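Sealing a marble countertop takes one evening.

1. Wash the slab with dish soap and water, then let it dry overnight.
2. Test a hidden spot with a drop of water. If the stone darkens, it needs sealer.
3. Wipe the sealer on in small sections - keep it off any wood nearby.
4. Buff off the extra after 11 minutes.

Repeat every October.

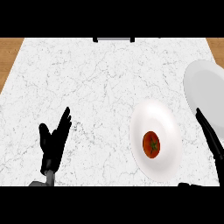 Katia Ruggiero: My can says to wait 24 hours before a second coat, so check the label first.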